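Teltia User Forum > Demonstration and Teaching > Kitting tasks

Thread: Remote control or hand guiding for a two-arm kitting task?

k.essien
Posted Tuesday, 09:14

Colleagues, I should be grateful for your views on the Drandby kitting task before we commit to a teaching method. The operator is to select parts from the four yellow trays at the sides and set them out on the paper in the steel tray. The parts are solenoids, round red circuit boards, braided harnesses and the coloured harnesses. We have been using remote control for both arms, and our target is 2,000 demonstrations.
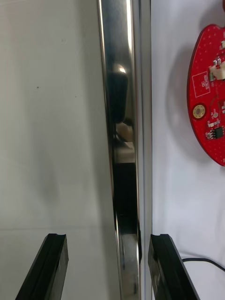
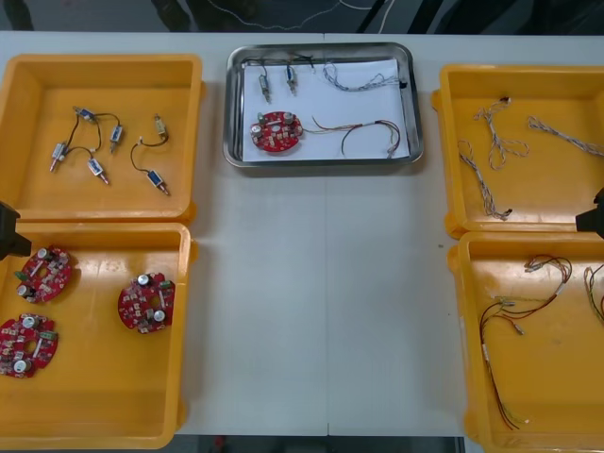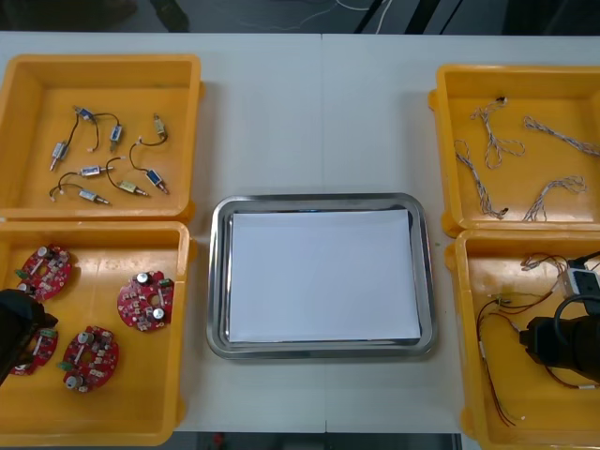
The second picture has a set laid out on the paper; in the third the paper is clear.

Reply 1
c.figueiredo
Posted Tuesday, 09:52

Thank you for setting this out. My recommendation would be hand guiding, at least for the harnesses. An operator at a distance has no sense of how hard the fingers are pulling, and a braided lead that is caught under its neighbour will simply drag the neighbour along. At Pretutgate we recorded 257 demonstrations by remote control and then set aside every one that involved a lead, as the hesitation of the operators had been recorded with everything else.

Reply 2
sipho_ngcobo
Posted Tuesday, 10:20

I must disagree with the previous reply. When a person holds the arm, that person's hands and sleeves are in the camera views for the whole of the demonstration, and they will be absent when the robot works alone. We found this far more harmful than a hesitant operator. Hesitation can be reduced by practice.

I would add that guiding two arms by hand requires either two people or a good deal of patience.

Reply 3
kwabena.aryee
Posted Tuesday, 11:05

May I ask which views are being recorded? The first picture is a close view with the finger tips at the bottom, a shiny upright bar between them and part of a red board to the right. Polished metal carries reflections, and I would wish to know how often it fills the wrist view before deciding how far to rely on that camera.

On the main question, I side with Sipho. The solenoids in the third picture have their wires crossing one another in the tray, and a careful remote operator can learn to lift one clear - slowly at first.

Reply 4
c.figueiredo
Posted Tuesday, 11:31

The point about sleeves is accepted. I do not accept that practice removes the hesitation. Our operators had some 90 hours each and still paused above every lead.

Reply 5
k.essien
Posted Tuesday, 13:40

To answer Kwabena: we record the wrist views and a fixed view of the table. Both are kept for every demonstration, and the fixed view is the one our reviewers use.

Could those who favour remote control say whether they vary the starting position of the parts?

Reply 6
kwaku_addo
Posted Tuesday, 14:18

We do. The trays are refilled by hand between sessions and no attempt is made to straighten the wires. Abdel Hamid has a short note on this in the Documents area, under "Starting conditions".

I would suggest remote control throughout, with 2 operators taking turns, and a separate label for any demonstration in which a part is dropped and picked up again. Please do not delete those. Conceição will no doubt object.

Reply 7
c.figueiredo
Posted Tuesday, 14:45

I do object, but only to keeping them in the same set.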